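Larnenville 的仿真评测守则改版了，报失败也要按规矩来

2021年7月13日，Larnenville 那边把新版的《机械臂仿真评测守则》挂出来了，即日起用。我早上刚泡好茶就看到群里在转，茶凉了都没喝上一口，光顾着看正文了。

先说结论：变化挺大，比我四月份看到的征求意见稿要严一截。正文一共17条，旧版里那些“建议”“宜”的措辞，大半改成了“应当”。对我们这种天天在仿真里跑抓取、跑摆放的人来说，最直接的影响就是，以后交结果不能只交一个成功率了。

可能有朋友不太清楚来龙去脉，我简单交代一下。这份守则是 Larnenville 和 Murncombe 两地几家做机械臂操作的实验室、公司一起用的，本来只是 Nasution 项目的内部约定，大家互相交换模型、互相跑评测，得有个说得过去的规矩。后来 Gedholm 也加进来，他们是做桌面分拣的，手里任务多，人也多，规矩不够细的毛病就全冒出来了。同一个模型，Gedholm 跑出来一个数，Nasution 跑出来另一个数，两边都觉得自己没跑错，吵了好几个星期的邮件（我被抄送了其中一大半，谢谢各位）。

执笔的是 Sebastian Matei，四月的征求意见稿也是他写的。那一稿放出去以后收到76条意见，附在守则后面，每条都写了采纳没采纳、为什么。我花了一中午翻这个附件，比正文好看多了！有人为了“任务开始”四个字的定义写了满满两页，有人只写了一句“第九条看不懂”，处理结果是：“第九条已重写。”

相机视角怎么算

改得最细的是关于视角的几条。旧版只说“评测应保存图像记录”，至于存哪个相机、存多密，随你。结果就是很多人只存一个外部视角，远远的，好看，适合放进汇报里，可手指到底有没有夹住东西，隔那么远根本说不准。

新版要求腕部视角和外部视角都得存，而且两路记录要用同一个仿真时钟对齐。这条我举双手赞成。上个月我替同事复核一批轨迹，外部视角里怎么看都像是碰到了目标，翻出腕部视角一看，指尖和物体之间还差着一截呢。反过来也有，腕部视角里手指把物体挡住了一块，你以为夹上了，换到外面一看，它是从物体上方过去的。

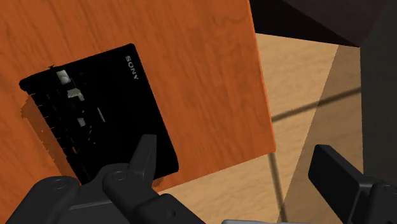 所以守则里专门加了一句：凡是单一视角下接触关系看不清的，不得只凭该视角判定成功。判定人要么换视角，要么去查接触数据，两样都没有的，就记“无法判定”，单独算一栏，不许并进成功，也不许悄悄删掉。

“无法判定”这一栏是这次新加的，我估计会有人不高兴。成功率好看不好看，有时候就差在这几次含糊的上头。Babak Kazemi 在意见里就提过，说这样一来，老结果和新结果没法直接比了。答复写得很客气，大意是：那就把老结果按新办法重新判一遍，记录还在的话，花不了几天。

（记录不在的呢？守则也写了，记录不在的旧结果可以继续引用，但要标明“未保存复核依据”。这个标签挂在自己的表格里，想想是有点扎眼。）

关于画面质量也有一条，我读了两遍才明白它的意思。仿真渲染里阴影的边缘常常是锯齿状的，光照参数一调，影子的形状和深浅都跟着变。有的模型是吃图像的，影子一变，动作就跟着变。旧版对渲染设置只字未提，新版要求把光源、阴影和贴图的设置连同结果一起提交，中途换过设置的，要拆成两组报。

我自己就吃过这个亏。去年我为了跑得快一点，把阴影的精度往下调了一档，完全没当回事，也没写进记录。后来结果掉了一截，我查网络、查控制频率、查随机种子，查了快一个星期，最后是 Radu Chiriac 路过我桌边，瞄了一眼屏幕，问我影子怎么长这样。我当时脸都红了。

物体摆放和房间布置

再说说摆放。守则把一个评测用的环境分成三层来登记：桌上的目标物体、桌上的其他物体，还有桌子以外的一切，包括家具、墙、地板。前两层的初始位姿要逐次记录，第三层允许用一个场景编号代替，前提是编号对应的文件不能再改。

为什么要管到桌子以外去呢？这个问题征求意见的时候吵得最凶。有一派觉得，椅子和灯离机械臂那么远，又不参与碰撞，登记它干吗，白白增加工作量。另一派，主要是做视觉策略的几位，说外部相机是看得见这些东西的，背景里换一把颜色扎眼的椅子，模型的表现就可能不一样，不登记的话，谁也说不清差别是哪儿来的。

最后是后一派占了上风，不过做了让步，就是我刚才说的场景编号。我觉得这个折中挺合理，写一次文件，后面只填编号，麻烦不到哪里去。

还有一条小的，我特别喜欢：物体的名字要统一。以前大家随手起名，同一个模型文件，这家叫“盒子”，那家叫“黑块”，再一家直接写个序号。合并表格的时候简直要命。Lucian Surdu 去年合过一次表，合完请了两天假（他坚持说是早就排好的年假，我们谁也不信）。现在统一用资产文件里的名称，任务指令里想怎么说随意，记录里必须是那个名称。

跟这条配套的，是任务指令本身也要存档，逐字存。语言指令差一个词，模型可能就去找别的东西了。“把它放到旁边”和“把它放到左边”，人听着差不多，判定标准可差远了：左边，是机械臂的左边，还是外部相机看过去的左边？守则规定，凡是带方位的指令，必须写清楚以谁为准，没写清楚的一律按机器人基座坐标系算。

跑多少次才算数

次数这个事，终于有个硬数了。每个任务至少跑300次，少于这个数的可以报，但不能进汇总表。

300次在仿真里听着不多，可你要是任务多、场景又重，算下来还是挺可观的。Gedholm 那边机器充裕，当然无所谓，我们这种几个人挤一台工作站的小组就得排队了。Nasution 项目答应每周空出两个晚上的机时给小组用，先到先得，登记表已经放在共享盘里了。我写这篇的时候去看了一眼，头两周已经被占满，手慢了，唉。

中途崩溃的怎么算？这也是个老大难。仿真跑着跑着物体突然飞出去，或者两个物体穿在一起抖个不停，搞过的人都见过。以前的做法五花八门，有人当失败算，有人直接重跑，重跑到满意为止，这就没意思了。

新版的办法是：先写判据，后开跑。你认为什么样的情况属于仿真异常，要在第一次运行之前写下来，写进配置里，由程序自动判。程序判了异常的，可以补跑，补跑次数和原因都要报。程序没判出来、事后你觉得不对劲的，对不起，算进失败里，想改判据请从头再来。

Floarea Matei（跟 Sebastian 同姓，两人不是一家的，每次都有人问）在讲解会上把这条反复讲了三遍，因为底下老有人举手，问能不能“只改一点点”。答案是不能。她还放了一段自己以前的记录，判据改过四回，每改一回成功率就往上爬一点，她说自己当时完全没意识到这是在挑结果。敢把这种东西拿出来给大家看，我是真佩服。

随机种子倒没有太多新东西，照旧是要存。只是多了一句，种子要在跑之前一次性生成好，按顺序用，跳过的要说明。还有就是同一组对比实验里，不同模型必须用同一串种子，这样物体的初始摆放才是一样的，谁也别占谁便宜。

停在半路上的动作怎么判

判定标准这一章重写得最彻底。旧版里成功的定义是“机械臂完成任务”，看了等于没看。

新版把它拆成了接近、接触、移动、释放几个阶段，每个阶段各有各的条件，可以用程序判的尽量用程序判。比如接近，看的是指尖到目标参考点的距离；接触，看的是接触力和持续的时间；释放，看的是手指张开以后物体还在不在规定区域里，而且要静置一会儿再看。很多人以前栽就栽在这个静置上，手一松就截止计时，物体后来滑没滑走，一概不管。

这么一拆，好处是你能看出来模型到底卡在哪儿。有的模型接近做得很漂亮，夹爪每次都能到目标跟前，然后就停在那里，要下不下的，磨到超时。以前这种统统记一个失败，跟乱挥一气的混在一起，什么也看不出来。现在它会在“接近”那一栏得分，在“接触”那一栏丢分，调起来就有方向了。

坏处嘛，就是表格变宽了。我试着填了一份，横着打印都放不下，字缩到我得摘了眼镜凑近看。意见附件里也有人抱怨这个，答复说会提供一个自动生成的模板，时间没写。我先自己写了个小脚本顶着，需要的朋友可以找我要，写得很糙，别笑话。

对截取画面也有规定：凡是放进报告里的画面，要注明对应的运行编号和仿真时刻，不许只写“成功示例”。一个瞬间嘛，手指悬在桌面上方，你说它是马上要抓，还是刚放下，单看那一下是看不出来的。有了编号，谁想较真就自己去翻完整记录。
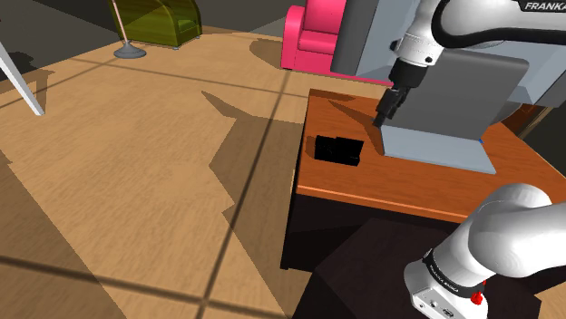 从仿真到真机，多了一道门

这一章是给真机用户看的，但我觉得光跑仿真的也该读一读。

守则说得很明白，仿真里的成绩不能直接当作真机上线的依据。一个策略想在实体机械臂上跑，先要过完仿真评测，再在限速、限力、空桌面的条件下走一遍，然后才能上目标物体。每往前走一步，要有一个没参与训练的人签字。旧版没有最后这个要求，以前基本上是谁训练的谁签，签得飞快。

急停的位置也写进去了，操作者坐着就能够到，中间不得隔着桌子、显示器或者别人的椅子。听着像废话吧？可是你去各家转一圈就知道了。Radu 在 Murncombe 那边走访的时候量过一回，有一家的急停按钮得站起来绕过去才按得到，那家当天下午就把线重新走了，动作倒是很快。

还有一句是关于动作截断的：仿真里超出关节限位的指令，通常会被默默地截掉，策略照跑不误，你看记录也看不出毛病。新版要求把截断的次数报出来，截断太频繁的，不准进入真机阶段。这句我们组内部讨论了挺久，主要是“太频繁”没给数。我发邮件问了 Sebastian，他回得很干脆，说这一版故意没定，想先收一段时间的数据，下一版再填。行吧，那我就先按自己的标准来，从严。

另外有个细节，夹爪的参数要和真机对得上，包括最大开度、手指的形状和表面摩擦。仿真里把摩擦调高一点，什么都抓得住，这个小把戏大家心里都有数。现在摩擦系数要跟其他设置一起提交，凡是跟真机测量值不一致的，得写理由。

什么时候开始执行，旧结果怎么办

从发布这天起，新跑的评测一律按新版来。已经在跑的，可以按旧版跑完，报告首页注明版本就行。旧结果不强制重跑，但要进今年的汇总表，就得按新的判定标准重判。

复核采取互换的方式：Gedholm 的结果由 Nasution 项目的人抽查，Nasution 的由 Gedholm 抽查，小组之间自己结对子。抽查的人有权要求看任意一次运行的完整记录，被抽到的要在两个工作日内给出来。我们组跟 Lucian 那组结了对，他已经放话说要专挑我们失败的看。欢迎，随便看，反正失败的比较多，够他看的。

有没有处罚？没有写处罚，只写了不合要求的结果不进汇总表。讲解会上有人问会不会太松了，Floarea 的回答是，汇总表是各家选模型的时候真会打开看的东西，进不去就等于没跑。我觉得这话在理。

说说我自己不太满意的地方。一个是双臂任务几乎没提，只有一句“参照执行”，可是双臂的接近和接触怎么分阶段，参照是参照不出来的，两只手一只到了一只没到，算什么？另一个是软的东西，布啊线缆啊，守则里的位姿登记办法完全套不上去，一块布你怎么填位姿。这两点我已经写成意见交上去了，Babak 说他也交了一份差不多的，我们俩事先没通气。

再有就是语言。守则目前只有英文版，中文的是我和同事自己边看边译的，有几个词拿不准，像判定里的“settle”，我译成“静置”，同事说像在做化学实验。有更好的译法请留言，我收着，等译稿整理好了会放到组里的页面上。

想要原文和那份意见附件的，到 Nasution 项目的共享盘里找，在“守则”文件夹下面，别下错了，旧版还没删，文件名只差一个字母。讲解会的录像也在同一个地方，前面十几分钟在调麦克风，可以直接跳过去，从 Floarea 开始放那段旧记录的地方看起。

机时登记每周一早上开放新的一周，我定了闹钟。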